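Hanging up elasticated shorts so they stay put

I've just sorted the summer clothes and ended up with 5 pairs of shorts that won't stay on a hanger. They've all got soft elastic waists, no belt loops, nothing to hook on to. I hang them up, shut the wardrobe and find them in a heap by morning. Drawers are full, so it has to be hangers. Any ideas?
posted by Stela

Oh, I love this one, because I fought with it for ages! Put the hanger INSIDE the waist. You want a plain thin wire one, the sort dry cleaners give out (the chunky plastic ones are far too stiff for this). Hold the waistband open at both sides, slip the body of the hanger in through the top and leave the hook standing up above the fabric. Then let go gently and let the elastic close on the wire.
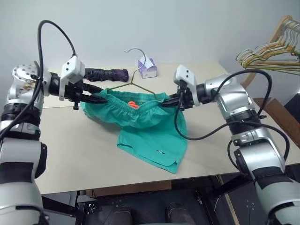
Page last changed: January, 1167 views

Teal-green shorts with the hanger in the waist, hook up, legs still in a loose, wrinkled pile. Don't worry if yours look just as wrinkled at this point – mine always do. Once the hanger is in, lift by the hook, give the legs a little shake and smooth them down with your hand.

If the waist is wider than the hanger it will slide about. Bend the two lower corners of the wire outwards a bit until the elastic is just snug. Not tight, though, or you'll stretch it. And do check the pockets first! I've hung up tissues, coins and once half a biscuit.
posted by Osora

Clip hangers. Done.
posted by Didenko

Clips are fine but they left dents in my waistbands, so I went back to wire. I'd add that it helps to do it flat on a table the first few times. Trying it standing up at the wardrobe with one hand is hopeless. Children's sizes are a squeeze, so for those I fold them in half over the bottom bar and they stay up well enough. Good luck with the other four pairs!
posted by Tadincombe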